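Viten 200 Height-Adjustable Workbench

Product code: 209
Manufacturer: Sarkitz
Category: Workshop and Laboratory Furniture

Overview

The Viten 200 is a height-adjustable workbench intended for teaching laboratories, repair rooms and light assembly areas. It is supplied as a complete unit with top, underframe and levelling feet, and may be placed singly or joined to a second bench with the Cloutier linking bracket, sold separately.

The working height is set by a hand crank at the right-hand side. A left-hand crank may be requested when the order is placed. The crank handle folds beneath the top when not in use.

Specification

Length of top: 2000 mm
Maximum evenly spread load: 200 kg
Finish of underframe: powder-coated steel, light grey
Edges: rounded on all four sides
Assembly: two persons, tools included

Benches are delivered with the top wrapped and the legs packed flat. Customers are asked to check the contents against the packing list before signing for the goods. Missing fixings will be replaced free of charge if reported within the period shown on the delivery note.

Care and cleaning

The top should be wiped with a soft cloth and a mild soap solution. Scouring powders and wire pads must not be used. Spilt solvents should be removed at once. The crank mechanism requires one drop of light oil on each side every year.
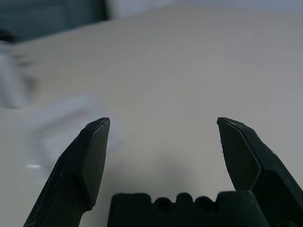

Accessories

The Nurnari range of drawers, shelves and cable trays fits all benches in the Viten series. Drawers are fixed from below and do not reduce the depth of the working surface. A raised rear shelf is available in the same grey finish.

Ordering

Orders are accepted in writing from schools, public bodies and registered firms. Orders received before the July closure are dispatched in the sequence in which they arrive. Prices are given on request and include delivery to the ground floor.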